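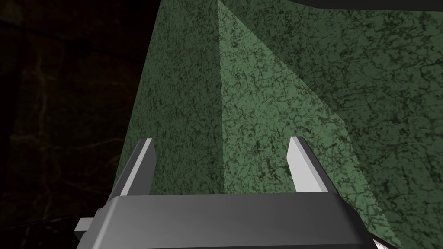 Spring Walk-Through Checklist: Climbing Room and Boulder Wall, Nurnstead Recreation Hall

Checked May 17, 2020 by Murray Pomare, with Nhung Sầm on the ladder
Marks used: OK, FIX (can open once done), CLOSED (keep people off until rechecked)

What a treat to be back in this room with a flashlight and a torque wrench! The wall has had a long rest, and most of it looks terrific. Comments are under each item, so please read them before you pick up a tool.

1. Entry and signs

1.1 Rules sign posted at eye level: OK
1.2 Emergency numbers current: FIX
The old front desk extension is still on the card. Barış has the new one.
1.3 Door closes and latches by itself: OK
Lovely soft close now that the hinge has been shimmed.
1.4 Exit light works on battery: OK
Held for the full test.

2. Floor and pads

2.1 Pads butted tight, no gaps a foot could slip into: FIX
There's a gap by the slab corner, two fingers wide. Push the row back toward the window and redo the hook-and-loop strip.
2.2 Covers free of rips: OK
One old patch near the cave is holding beautifully. Whoever stitched it, take a bow.
2.3 Foam springs back when stepped on: OK, except pad 70
Pad 70 feels tired in the middle. Swap it with one from under the traverse, where falls are short, and put a new one on the next order.
2.4 Landing zone clear of bags, bottles, brushes: OK
2.5 Pads vacuumed, undersides checked for damp: OK
Nhung and I lifted every one of them. Dry as toast!

3. Wall panels

3.1 No cracks, soft spots or lifting edges: OK
I went over the whole thing knocking with my knuckles and listening for a dull sound. Slow work, but I love doing it, you get to know every inch.
3.2 Panel screws flush: FIX
Four proud screws on the overhang, marked with blue tape. Hand driver only, please, the power driver chews the heads.
3.3 Texture coat not worn slick: OK
Getting shiny at the start of the left traverse. Fine for this season.
3.4 Frame bolts behind the wall at spec: OK
All 108 checked and paint-marked. Three took a small turn, none were loose. Hertta's paint-pen idea made this so much quicker than last time.
3.5 Access hatch locked: FIX
It locks, but the key is on a nail next to it. Key goes to the office.

4. Holds

4.1 Holds tight, no spinners: FIX
Two spinners on the kids' circuit, both yellow. Tighten, then try to twist them with your full weight before you sign.
4.2 Holds free of hairline cracks: CLOSED (one hold)
The big Plerkow pinch on the cave lip has a crack from the bolt hole outward. It's off the wall and in the red bin. Do not glue it and put it back, tempting as that is.
4.3 Large volumes fixed at every point: OK
4.4 Empty T-nuts clean and square: OK
Cleared some chalk plugs with the tap. Very satisfying.
4.5 Holds washed: OK
Barrett Brannigan scrubbed the lot over two evenings and they look brand new. The colors pop again!

5. Top-rope corner

5.1 Anchors, chains and carabiners: OK
5.2 Ropes run through the hands, full length: FIX
Rope 2254 has a flat spot a few feet from one end. Cut past it, re-whip the end and write the new length in the rope log.
Rope 3615 is in great shape.
5.3 Loaner harness buckles and stitching: OK
5.4 Harness log up to date: FIX
The last page is missing initials. Barış, I think these are yours.

6. First aid and air

6.1 Kit stocked: FIX
Finger tape is down to one roll. Cold packs in date.
6.2 Fans and filters: OK
New filters in, and what a difference. You can smell the wood instead of the chalk.
6.3 Hand-cleaning station filled at the door: OK
6.4 Loose chalk wiped from ledges: OK

Before the room opens

All FIX items in sections 2, 4 and 5 have to be signed off by a second person, different from the one who did the work. Hertta Lappalainen has offered to do the second look and would like a day's warning. The rest can be finished during the first week.

Fixed by: ____________
Second look by: ____________
Pad order placed: ____________

Great job so far, everybody. Spare bolts are in the gray cabinet, second drawer, and please put the long hex key back when you're done with it.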